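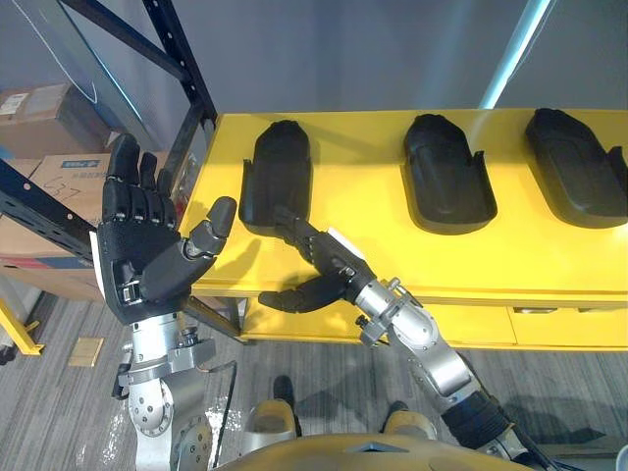
Figure 5. Left hand open, right fingers at the first piece in the row.

Section 5. Teaching Vesteo to find, reach and put down

By now you should have Vesteo talking to the arms (Section 3) and the head camera lined up with the wrists (Section 4). If you skipped Section 4 because the overlay looked close enough, please go back. I did the same thing my first time through and spent a whole Friday chasing a planner problem that was really a camera problem.

In this section we'll set up one complete task: look at the table, find the black shoe-shaped pieces, choose one, reach for it, and set it down in the tote. I use this task for everything at Cumilthorpe. The pieces are a good size for the hands and they're black on a bright yellow table, so the detector gets an easy start. They also have a shape with a clear front and back, so you'll find out pretty quickly if your orientation is wrong!

5.1 Before you start

Have these open and running:

- Vesteo, in Supervised mode (the amber bar across the top of the window)
- the Fidari hand driver, both hands, status Ready
- the Halász planner, which starts by itself if you ticked the box in Section 2
- the head camera view, docked wherever you like it

Keep the stop button within reach of whoever is watching the robot, not whoever is watching the screen. If you're alone, you're watching the robot.

CAUTION: Switching from Simulated to Supervised doesn't clear the motion queue. Press Clear Queue first, every time. An old trajectory will happily run from wherever the arms are now.

5.2 Set up the work surface

1. In Vesteo, choose Scene > Add Surface and pick From Camera. The view freezes and you get a crosshair.

2. Click four points on the tabletop, well in from the edges. Don't click on a piece or on a shadow. Vesteo fits a plane through your points and draws a green grid over it.

3. Look at the grid along the front lip of the table. If it floats above the lip or sinks into it, drag the Height slider until it sits flat. I usually need a tiny nudge here and nothing else. If you need a big one, your camera line-up is off (Section 4 again, sorry).

4. Name the surface. I call mine table. You'll type this name a lot, so keep it short.

5. Now add keep-out zones for anything tall near the surface. A shelving rack standing close to the end of the table is the classic one. Draw the zone bigger than the rack, all the way up, and tick Applies To Elbows. That last box is off by default and I really wish it weren't.

NOTE: A plane fit is only good for the spot where the robot was standing when you clicked. If the robot shifts its feet, even a little, redo steps 1 to 3. Saved surfaces from another day are fine for practice in Simulated and no good for anything else.

5.3 Teach the detector your pieces

1. Open Perception > New Object and choose Shape Match. (Color Match also works on a yellow table, but the hands are black too, and it will find them. Ask me how I know.)

2. Lay the pieces out in a row with a good gap between them and press Capture. Turn each one a little and capture again. The old advice was to collect 57 views. With the current detector I stop at 20 and I've never gone back for more.

3. Go through the captures and mark the rounded back end on each one by clicking it. Vesteo uses this click to decide which way the piece is facing. If you mark the wrong end on even one capture, the whole set gets wobbly, so take your time here and have a coffee or something.

4. Press Train. When it's done, turn on Live Overlay. Every piece should have an outline and a small arrow.

5. Move one hand slowly over the row using the jog panel. The outline on the covered piece should go dashed and stay put. If it jumps onto the fingers, open Masks and make sure both Robot Hands boxes are ticked.

6. Slide a piece toward the side of the camera view until part of it is out of sight. Its outline should turn gray. Gray means Vesteo has seen something but won't plan to it, and you want that. Half a piece gives a terrible estimate of where the middle is.

NOTE: Glossy surfaces pick up streaks from overhead lights, and the detector can mistake a streak for an edge. Raise Glare Tolerance one step at a time. Past the middle of the slider it starts ignoring real edges.

5.4 Set up the tote

The tote gets its own surface, and it takes a bit more care because the robot has to reach down and over a rim.

1. Stand the robot so the tote is just ahead of its feet and the whole rim is in the head camera view. Tilt the head down with the neck slider. Don't bend the robot at the waist for this, or your arm limits change.

2. Choose Scene > Add Container and click the corners of the rim. Rounded corners are fine. Click where the two straight sides would meet if they kept going.

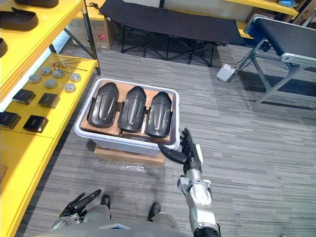

3. Set Rim Clearance. The planner keeps every finger above this height until the hand is completely inside the rim, then lets it come down. Start generous and trim it later, once you've watched a few slow runs.

4. Add slots if your tote has an insert. Mine has a cardboard one that takes three pieces side by side, so I add three slots and drag them into place over the camera view. Number them starting with the one farthest from the arm that does the placing. If you fill the near slot first, the hand has to cross over a piece every single time after that.

5. Set Slot Facing so the arrow matches the way you want the pieces to lie. Mine have the rounded toe end toward the back of the tote.

6. Press Check Occupied. Each slot with something in it should show a filled square. Take the pieces out by hand (arms paused, please) and press it again to be sure the squares clear.

CAUTION: Vesteo doesn't know what the tote is standing on. If it's on a cardboard box, or on anything else that can slide or squash, keep Contact Force on Low. The rim positions you clicked are only true while the tote stays where it was, and a firm push on the insert can shift everything under it.

Maiara Xavier, who wrote most of the container code, adds one more thing: re-click the rim after every refill, even if you're sure you put the tote back in the same spot. I thought she was being fussy. She was right, and I now have a keyboard shortcut for it.

5.5 Set up the reach

1. Go to Planning > Reach and pick the right arm as Active. Set the left arm to Hold.

2. Choose a hold pose for the left. I like Palm Open, with the hand upright and well away from the row. Relaxed looks more natural, but it lets the hand hang low, and the planner then has to route the other arm around it.

3. Set Approach to Low Front. The fingers come in over the front lip of the table with the thumb below, and meet the near end of the piece first. High Approach comes straight down from above, and I only use it when the pieces are packed close together.

4. Under Hand Shape, choose Flat Fingers and set Thumb to Wait. The thumb stays down until you tell it to close, so check that it has room in front of the table edge. Table fronts with handles or deep lips may need a keep-out strip along them.

5. Press Plan Only. You'll see a blue ghost arm run through the motion. Watch the elbow and the forearm. Everyone watches the fingers, and the forearm is what hits the furniture.

6. If the planner takes longer than some 337 milliseconds, look at your keep-out zones. Overlapping zones are the usual cause. Merge them with Scene > Simplify and plan again.

7. Set Speed to Crawl and press Run To Contact. The arm goes to the piece and stops there. Nothing closes yet. Compare the camera view with the blue ghost. The fingertips should be over the near end of the piece, and the outline should have gone dashed.
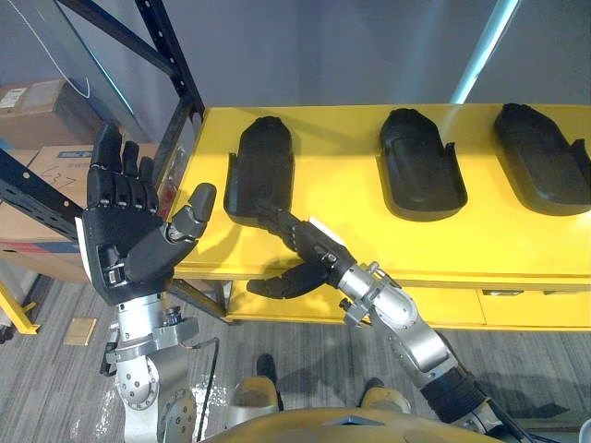 5.6 Close, lift and place

1. Press Close. The thumb comes up and the Fidari panel shows a bar for each finger. You're looking for the thumb and at least 2 fingers in the green. One finger by itself means the piece is being pushed, so press Open, back off and run 5.5 again.

2. Press Lift Test. The arm raises the piece a little and waits. If the bars drop while it's waiting, raise Grip by one step. Don't jump straight to High, which makes the finger motors warm up fast.

3. Press Carry. The robot turns toward the container only if you've set up a stance for it in Section 6. Without a stance, Vesteo refuses and shows Target Out Of Reach. You haven't broken anything!

4. Press Place and choose the first free slot. Keep Speed on Crawl until you've filled the insert once all the way through.

5. Save everything with Task > Save As. Surfaces and containers are saved as templates, so you'll be asked to click them again when you load the task.

5.7 If it won't behave

Arrow points the wrong way on one piece only: delete the captures for that piece and retake them. Retraining on the same clicks gives you the same arrow.

Planner says No Path and the table is right there: check the left arm. It may have dropped out of Hold after a driver restart.

Outline slides when the robot isn't moving: the head joint isn't locked. Turn on Neck Lock, then redo the surface.

Hand stops short of the piece every time by the same amount: open Fidari > Hand Model and check which fingertips are selected. The long and short tips have different models, and the short one is the default.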